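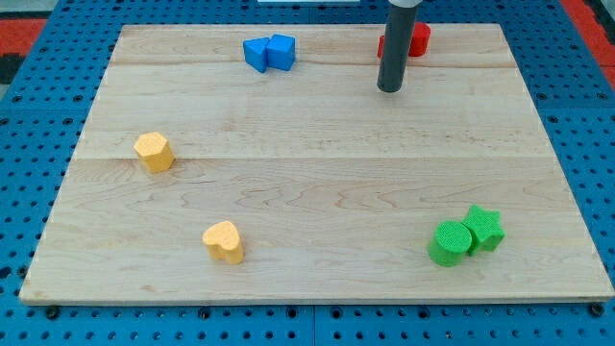

Thodoris Tsakiris wants to know whether the block table really needs its own page on the checklist, and couldn't we just fold it into the general room walk-through like last year. Well, we could, but I've done this walk-through both ways now and I like the separate page a lot better, so it stays! My comments are under each item. Please read them before the doors open, especially if you're taking over a table at lunch.

Warnville Open Day, robot tables
Pre-opening safety check, 9 July 2026
Table 3: pushing blocks on the board

1. Board sits flat and doesn't rock
OK. I leaned on all four corners with my full weight and it stayed put. Run your palm along the front edge too, that's where kids rest their hands (and chins). I found one rough spot, gave it a quick rub with fine sandpaper and wiped it down.

2. Pegboard bolts tight
OK after fixing. One of them turned under my fingers, so I went over the whole lot with the hex key. The key lives in the top drawer of the Astotine cabinet. Please put it back there and don't walk off with it in your pocket, I've done that myself and it was a long drive back.

3. Rod secure in its collar
OK. Tug it straight down, then twist. No play in either direction. If it ever does move, the table is closed until I've looked at it, even if there's a line out the door.

4. Rod clearance above the wood
OK. We set this with the 3 mm shim. Slide it under the tip with the arm parked, and it should go through without dragging. Do it near the middle and again toward the far side. Last September we only checked the middle and ended up with a lovely scratch, so yes, both places.

5. Blocks clean and in one piece
OK. The blue cube, the yellow heart, the green star, all fine. What you're looking for is crumbling edges, mostly on the star points, and anything a toddler could bite off. Wipe with a damp cloth, no spray. Spares are in the Thongdee tub under the table, and if you swap one in, match the color and the shape or the demo program gets confused about which one it's supposed to push.

6. Emergency stop works
OK. Pressed it with the arm moving slowly, and again at demo speed. It stopped both times and stayed stopped until I reset it. Whoever runs the table does this again after lunch. I know it feels silly with people watching, but visitors love it, so let one of the bigger kids press the button and make it part of the show.

7. Speed limit set
OK. It's capped at 100 mm per second for the day. There's a faster setting and somebody will ask you to show it off. Say no, nicely.

8. Floor mat flat, no curled corners
Needs watching. One corner keeps wanting to lift. I taped it and it's holding, but tape gets tired once a few hundred sneakers have gone over it. Have a look every hour or so and re-tape before it becomes a trip.

9. Cables out of the walkway
OK. Everything goes behind the table and under the rubber cover. The Plindcombe people next door share our outlet, so check with them before you unplug anything at all.

10. Reach zone marked and staffed
NOT YET. The rope stands were still in the van when I did my round. No demo until they're up, and one of us stands inside the rope whenever the arm has power. Visitors can place blocks by hand only with the arm parked and the stop pressed in. Parents too. (Parents more than anyone, they lean right in.)

11. Crowd size
The room is signed off for up to 2,000 visitors over the day, but this table works best with a small bunch at a time. If the people at the back can't see, they push, and then the ones in front end up with their elbows on the board. Run a short round, park the arm, let the next group come forward.

12. First aid kit and incident sheet
OK. Kit is on the wall by the door, sheet is on the clipboard. Write down the little stuff too, pinched fingers included.

Still open: item 10. Call me on extension 31 when the ropes are in place and I'll come over and sign the page.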